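Home Archive Sections Authors About this issue Search
July 14, 2024
Sibel Ersoy, Alper Türkmen, Nesrin Kozan

4.2 Does randomizing contact settings help, or does it only look like it helps?

Most of the case for contact randomization rests on a simple recipe. Train a peg-handling policy in a simulator, shake the friction and stiffness values during training, and report that the policy still works when those values change. We followed this recipe ourselves with the Skirnon policy, and we got the expected result. Our doubt is about what the result means.

The trouble starts with the test set. In the usual setup, the test values are drawn from the same ranges as the training values. A policy that does well under those conditions has shown that it can cover a range it has already seen. That is worth knowing, but it is a long way from the claim often attached to it, namely that the policy has learned something general about touch. We could find no reason in our own early runs to prefer the second reading over the first.

We therefore split the friction range in two. Skirnon was trained on the lower part only and tested on both parts, with 100 trials in each. The baseline, which we call Fendar, used no randomization at all and had its friction fixed at the middle of the lower part. Both policies had the same network, the same reward, and the same number of training steps. A trial counted as a failure if the peg slipped in the grip, if the peg pushed the platform off its starting pose, or if the time limit ran out.

On the lower part, Skirnon failed 11 times and Fendar failed 18 times. On the upper part the gap closed: Skirnon failed 18 times and Fendar failed 18 times as well. We don't read much into the exact match, which would likely shift with another seed. But we see no sign in these counts that the benefit of randomization carried over to friction values outside the training range.

A second concern is the approach phase. Before any contact takes place, the policy has to bring the tip of the peg close to the height of the raised platform (Figure 3). Reading back through the logs, we saw that 14 of Fendar's 18 failures on the lower part began with a poor approach angle. Friction plays no part at that stage. If randomization helped there, it probably did so by adding noise to training in general, and plain noise on the joint commands might have done the same job at less cost. We did not run that comparison for this section, and we regard it as the largest hole in our own argument.
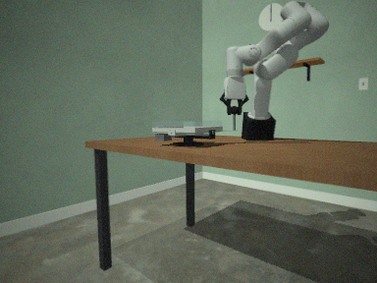
Figure 3. Simulated workcell with the arm holding the peg in a two-fingered gripper, to the right of the raised platform.

Yiğit Gündoğdu objected, after reading a draft, that we were asking too much of the method, and that a policy trained on half a range should never have been expected to handle the other half. His view is that the ranges should simply be made wide enough to include whatever the real robot will meet. We agree that this is how the method is used in practice. It does assume that someone knows the real values in advance - and if they are known that well, the need for wide randomization is less clear than before.

There is also the matter of the simulator. All the counts above come from a single contact model, with its own way of handling thin parts and small gaps. We repeated a few trials with a shorter time step in February and found that some slips went away. We kept the original step so that our numbers could be set beside our earlier ones, but a reader who wants to treat 11 against 18 as a firm difference should keep this in mind. The next section repeats the split with stiffness in place of friction.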